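The Robot Will Need a Permission Slip

6 min read

The rulebook at Potberg runs to 962 lines, and Ans Dewulf can tell you which of them were written after lunch. "Line 41 says the operator shall not lend the robot a screwdriver," she says. "That was a long morning, and then there was soup."

Dewulf is the closest thing the shop has to a lawmaker. Potberg takes apart old office computers so the parts can be tested, sold or melted, and for the past two years it has been teaching robot arms to share the job. The arms learned to pull a drive fairly quickly. The people took longer to agree on what an arm should be allowed to pull, in what order, and who gets to say stop.

There are serious safety standards for industrial robots, and Dewulf keeps them in a binder thick enough to hold a door. They cover speed, force, fences and emergency stops. They have less to say about a desktop tower that spent a decade under somebody's desk and was last opened by that somebody's nephew. For that, a shop has to write its own.

The first draft came from Van den Broek, a consulting firm that had mostly done bottling lines. It assumed every computer would be the same computer. Milan Van Damme, who runs the day shift, read it in one sitting and sent it back with a single note in the margin: "Have you met any?"

What they use now starts with the dull parts. Power cord off and out of reach. Case on its side, cover removed by a person, who looks in before any arm does. A drive goes into a holder before anyone tests it or reads its label, and it never gets set down loose on the bench, because benches are where drives go to get mixed up with other drives. Memory and drives are logged on the same sheet. Cables are a human matter until further notice.

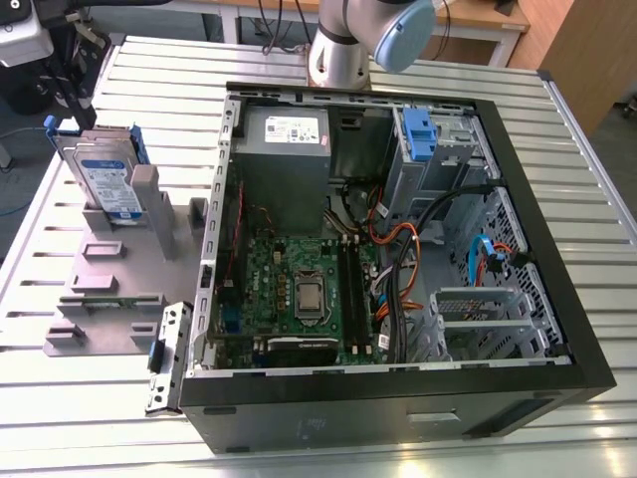 A tower on its side with the cover off, and a hard drive upright in its gray holder at left.

That rule on cables has its critics. Adanech Weldu, who writes the motion software, thinks it is too timid and says so at every June review. "An arm can unplug a cable," she says. "It can do it all day." Van Damme's answer is that it can also unplug the cable and the thing the cable is attached to, and that he has the receipts. The two of them have been having this conversation for so long that new hires are warned about it.

Then there is the matter of the reach zone. When an arm is live, hands stay out of the case. This sounds simple enough to print on a mug, and someone did. The trouble is that a dropped screw speaks to something very old in the human brain. Potberg's fix was to ban the retrieval of screws altogether while the power is on. Miyuki Sugawara, who trains the operators, makes newcomers drop one on purpose and stand there looking at it.

"Some of them last 2 seconds," she says. "We work up from there."

Other shops have begun asking for copies. Puresgate adopted the drive section nearly whole and threw out the part about soup, which had survived as a footnote. Buvaron wanted a short version, so Thu Đào spent a winter boiling the thing down to 200 lines, then got it back with comments that brought it up to 2,000 words of objections. She has filed them by mood.

Dewulf doesn't mind the arguing. A rule that gets complained about is at least being read, she says, and she worries more about the pages that come back from a review with no marks on them. Her current project is line 700, which covers what to do when an arm halts and won't say why. The present wording is "Wait." Weldu would like a flowchart. Van Damme would like to keep "Wait" and add "a bit longer."

The vote is set for the next review, provided they can agree on who is allowed to call it.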